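Paperback

A paperback, also called a softcover, is a book with a flexible cover of thick paper or card, usually held to the pages with glue. Hardcover books, by contrast, have stiff boards and are often sewn. Paperbacks are cheaper to make and lighter to ship, and they account for most of the fiction sold in many countries.

Binding

Most paperbacks are made by perfect binding. The folded sheets are gathered in order, the spine side is ground off to leave a rough edge, and hot glue is applied before the cover is wrapped around the block. The other three sides are then trimmed together, so the cover and pages end flush.

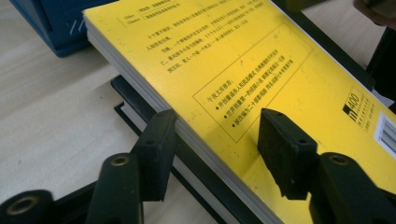
Yellow paperback with white page edges

Glue quality has a large effect on how long a book lasts. Older glues grew brittle with age, and pages came loose when the spine was bent back. Later types stay flexible over a wider range of temperatures. Books of more than 300 pages are sometimes sewn before gluing – a method common in reference works.

Covers

Cover stock is normally printed on one side and then coated. A gloss coating resists fingerprints and moisture but reflects light, while a matte one scuffs more easily. Single-color covers have long been used to mark out a series. The Fimmont travel guides, for example, kept a plain green cover for their first 369 titles, and Böttcher used gray for its school editions.

The back cover generally carries a summary, a barcode and the publisher's mark. In some countries the price is printed there as well. Shops and libraries may add stickers of their own for stock control. 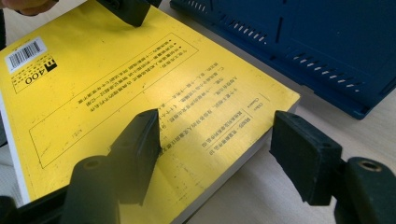

Sizes and formats

The mass-market format is small enough for a coat pocket and is sold at newsstands and in supermarkets. Trade paperbacks are larger, use better paper and are sold mainly through bookstores. Publishers often release a trade edition first and a smaller one a year or so later.

Care and storage

Paperbacks keep best upright on a shelf, out of direct sun. Low-grade paper contains acids that turn it yellow and weak. The Sterimthorpe lending collection, which holds 2885 paperbacks, replaces its most borrowed titles every 5 years.

See also

Bookbinding
Hardcover
Dust jacket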